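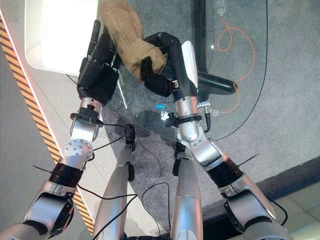 Back on the cloth again, most of the morning. I swapped in the new grasp planner from Urton and left everything else alone, which is the only way I trust a comparison anymore. The release note says it handles "deformables out of the box." I have read that sentence about four different packages now and have stopped getting my hopes up.

First impression: the plans look nice in the viewer. Smooth wrists, no silly elbow swings. But the viewer draws the cloth as a flat sheet with a few folds, and a cloth bunched up between two hands is nothing like a flat sheet. The planner picks a fold, sends the right hand to it, and reports success when the fingers stop closing. Stop closing on what? It has no idea. As far as I can tell a finger jammed against the other hand would score the same.

Then there is the glass table. The depth map has holes all over it, and where it does return something, half the time it's the floor. I asked on the Munteanu list whether anyone filters for this and got a link to a paper that uses a white tabletop. Thanks.

I did find one real bug, and it was mine. The left hand pose was being stamped at 15 Hz while the planner assumed it was getting every frame, so the right hand was chasing old data. Fixed before lunch. The log for run 473 looks better, though I'd like to see it hold for longer than one afternoon before I write that anywhere official.

Ulik wants a success rate for the October report. I could give them one. Of 12 handovers the software called 9 good, and I would sign my name to maybe half of those. The Resis dashboard only has a field for the first number.

Tomorrow: log the finger currents next to the planner's verdict and see how often they agree. Also turn off the automatic retry — it hides too much.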